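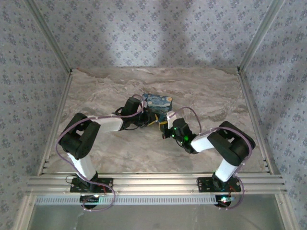 # 买机械臂之前，先学会列单子

你有没有存过零用钱，想买一样很想要的东西？比如一辆自行车。你盯着车的价格存了很久，终于存够了，到了店里才发现还要买头盔、车锁和打气筒。钱一下子又不够了。

买机械臂也会碰到这种事，只是单子更长。这篇文章讲的是大人们怎样给机械臂做预算。“预算”的意思是：在花钱之前，先把要花的钱一项一项写下来，加在一起，看看够不够。

## 先问：要它做什么？

很多人一开始就去看商品目录，看哪一台最大、最快、最亮。沃恩·麦克菲（Vaughan McPhee）在 Kirndale 青少年科技工坊管设备，他要求大家先在纸上写一句话：“我想让它____。”

空格里填的字不一样，要买的东西就不一样。

如果填的是“把一个小盒子拿起来”，一条手臂可能就够了。如果填的是“一边扶住盒子，一边打开它”，那就要两条手臂。你可以自己试试：把一只手放在背后，只用另一只手去拧瓶盖。瓶子会跟着转，很难拧开。

两条手臂要买两份底座、两份夹爪、两份电线，价钱差不多要翻一倍。所以这句话要写清楚，写“做各种有用的事”就太笼统了，卖东西的人看了也不知道该推荐什么。

写完这句话，再回答下面几个小问题：

- 要拿的东西有多重？
- 它有多大？最窄的一边夹爪能不能夹住？
- 东西放得有多远，手臂够得着吗？
- 它软不软，会不会被夹坏？

夹爪能张多宽、手臂能举多重，说明书上都会写。沃恩会带着尺子和厨房秤，把要拿的东西全部量一遍、称一遍，再拿着这些数字去对说明书。举得越重的手臂一般也越贵。要是你只想拿一个小纸盒，就不用花钱买一台能举起一袋大米的机器。

## 一条手臂有哪几部分？

看懂了机械臂的各个部分，才看得懂报价单。报价单就是商家写给你的一张纸，上面有每样东西的名字和价钱。

**底座和肩部。** 手臂从这里伸出来。它要牢牢固定住，手臂动起来才不会晃。

**连杆。** 连杆是手臂上比较长、比较直的部分，像你的上臂和前臂。在开头的图里，白色的那几段就是连杆。

**关节。** 手肘和手腕都是关节，能弯能转，里面装着电机。开头的图里，手肘那里黑色的部分又粗又大。关节是整条手臂里比较贵的部分，买的时候要问清楚：坏了能不能单独换一个？

**夹爪。** 夹爪在手臂的最前面，负责夹东西。有的夹爪还装着指尖，图里黄色的小块就是。指尖常常碰东西，容易磨损，最好多备几个。

**电线。** 电和信号都要靠线来传。手臂会弯来弯去，线如果太短会被拉断，太长又会缠住。图里的紫色线沿着手臂走，在手肘外面绕了个弯，给弯曲留出了长度。列单子的时候，要把线的长度也写上，还要写上固定线用的小扎带。

## 容易忘掉的东西

沃恩做过一份预算，第一遍只写了手臂和夹爪。写完以后，他去工坊里走了一圈，又回来加了半页纸。加上去的东西有这些：

| 东西 | 用来做什么 | 什么时候买 |
|---|---|---|
| 铝型材架子 | 固定手臂，围住工作的地方 | 和手臂一起买 |
| 安装板和螺丝 | 把手臂装到架子上 | 和手臂一起买 |
| 台面 | 放要拿的东西 | 先找找有没有旧的 |
| 电源和插座 | 供电 | 先请电工看过 |
| 急停按钮 | 出了问题马上停下来 | 和手臂一起买 |
| 电脑 | 告诉手臂怎么动 | 先试现有的 |
| 备用指尖和电线 | 坏了可以换 | 和手臂一起买 |
| 工具 | 拧紧螺丝，检查松动 | 先查工具柜 |

这些附件加起来是 3237 元。这里面还没有算手臂。

铝型材是一种长长的铝条，上面有槽。螺丝可以沿着槽移动，所以架子搭好以后还能调整位置。它比焊死的铁架方便，拆下来也能再用。

台面可以省钱。平整、稳固、够大，这三点做到了，旧桌子也能用。表面的花纹一般不影响手臂干活，不过要是你打算用相机来找东西，最好先问一问：花花的台面会不会让程序看不清楚？先用家里不要的布或纸铺上去试，比买一张新台面便宜得多。

急停按钮不能省。预算不够的时候，可以少买一点备用零件，也可以晚一点换电脑，但和安全有关的东西要留在单子上。

## 比一比报价

沃恩把同一张单子寄给了两家商店，一家叫 Zellstead，一家叫 Sitilport。两家都回了信。

Zellstead 的总价低一些，可是运费要另外付，大约 700 元。Sitilport 的总价高一些，运费已经算在里面了，还送一次上门安装。

哪一家更便宜？只看最上面的大数字是看不出来的，要把所有的钱都加完再比。沃恩画了一张表，左边写一家，右边写一家，每一行比一样东西：

- 手臂的价钱
- 运费
- 安装费
- 保修多久
- 坏了寄到哪里修，来回的路费谁付
- 多久能送到

“保修”的意思是，在规定的时间里，如果机器自己坏了，商家免费修理或者更换。如果是你把水洒在上面弄坏的，一般就不算。保修单上的字很小，也要读完。

最后加完，两家只差一点点。沃恩选了 Sitilport，理由写在表格下面：有人来安装，第一次装的时候不容易出错。选另一家也说得通，只要工坊里有人会装。

## 时间也要计划

钱算好了，还有时间。商家说 8 个星期送到，那么从下单那天往后数，要在日历上数 8 个星期。

沃恩在 12 月 24 日寄出订单。那天是星期二，很多人已经准备放假了，他没有从那天开始数，留了几天空。机器课排在三月，中间还要安装和测试，所以他把课的开头几次排成了不用机械臂的内容：量东西、画图纸、在纸上写步骤。要是机器晚到，课也能照常上。

机器送来以前，可以先做这些事：

1. 量一量门有多宽，箱子能不能进来。
2. 选好放机器的地方，离插座近，离走道远。
3. 在地上贴胶带，标出手臂够得到的范围。机器动的时候，人站在胶带外面。
4. 写好谁可以开机，谁在旁边看着。
5. 留一个柜子放零件，给抽屉贴上标签。

还要留时间学习。刚拿到机械臂的人，第一天多半不会让它去拿东西。先学怎么开机，怎么停下来，怎么慢慢地动一个关节。两条手臂一起用的时候更要小心，它们的夹爪会靠得很近，走得太快就可能撞上。学会了慢慢动，再加快。

## 买完以后还要花钱

自行车要补胎，机械臂也要保养。预算单的最后一部分叫“每年的费用”，里面有电费、换指尖的钱、换电线的钱，还有请人检查的钱。

有些软件也是每年收费的。买之前要问：第一年免费，第二年呢？沃恩在一份报价单的背面看到过这样一行小字，后来他每次都先翻到背面去看。

大人做预算的时候，常常还会多留一点钱，写上“备用”。这笔钱平时不动，螺丝少了一盒、电线短了一截，就从这里出。到年底没有用完，就放到下一年。

## 你也来做一份

不用真的去买。假设工坊有 9 个小朋友，要轮流用一套机械臂，请你写一份计划。先写那句话：“我想让它____。”再画一张和上面一样的表，把你想到的东西填进去。不知道价钱的，先写“要问”，别自己猜一个数字填上。

然后想一想轮流的办法。一个人在用的时候，其他人做什么？如果有人负责记录，有人负责摆盒子，那么本子、铅笔和盒子也要写进单子里。盒子可以用家里的空包装盒，这一项的钱就写零。

写完以后，请一位同学帮你检查，看他能不能找到你漏掉的东西。找到了就用另一种颜色的笔补上去，原来写的不要擦掉，下次列单子时还可以翻出来看。

**词语表**

- **预算**：花钱以前先写好的计划，写明每样东西要多少钱。
- **报价单**：商家写的价钱清单。
- **附件**：和主要的机器配在一起用的东西。
- **保修**：在规定时间里，商家免费修理机器自己的毛病。
- **急停按钮**：按下去就让机器马上停下来的按钮。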